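Why I gave up meal planning (and what I do now)

For two years I was a spreadsheet person. Every Sunday night I'd sit down with tea and a grocery app and fill in little boxes, seven dinners, color coded, leftovers in yellow. My friend Ishbel still has a screenshot of one that I sent her in a fit of pride, and she brings it out whenever I get too full of myself.

The trouble was Wednesday. By Wednesday I never wanted what the box said! I'd have salmon down, and all I could think about was eggs on toast, so the salmon went in the freezer and the whole grid slid sideways. By the weekend I was paying for takeout with a fridge full of food, feeling guilty about the herbs.

So back in December I quit. Now I buy for three dinners at a time and that's it. I pick one thing that cooks slowly, one that takes fifteen minutes, and one that is basically a big pile of vegetables with something salty on top. I don't assign them to days. Whoever is hungriest chooses. 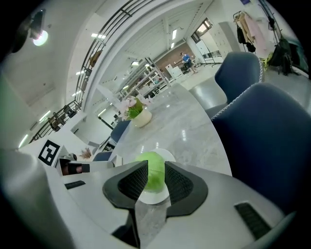
The pile of vegetables is the one I get asked about the most, so here goes. Shred whatever you've got, cabbage or carrots or those sad last sprouts, and get a pan really hot with more oil than you think is decent. Don't stir it for a good while, you want dark edges. Then soy sauce, a squeeze of lime, and peanuts if you have them. Bảo Đào, who lives downstairs and cooks way better than I do, told me to put the lime in after the heat is off, and she's right, it tastes so much brighter that way.

I do still keep a list, but it's a list of what we ate and liked (stuck inside a cupboard door, very low tech). When I'm stuck I open the cupboard and steal from myself. Last month's big hit was chickpeas with lemon and far too much garlic, which I'd completely forgotten I knew how to make.

Our grocery bill has gone down a bit, I think, though I've stopped tracking it, so don't quote me. I go to the store more often, but it's a ten minute walk and I like the walk. Next up I want to try the same thing with breakfasts, if I can talk the kids out of eating the same cereal every single day. Wish me luck, and if you have a fifteen-minute dinner you love, leave it in the comments, I'm running low!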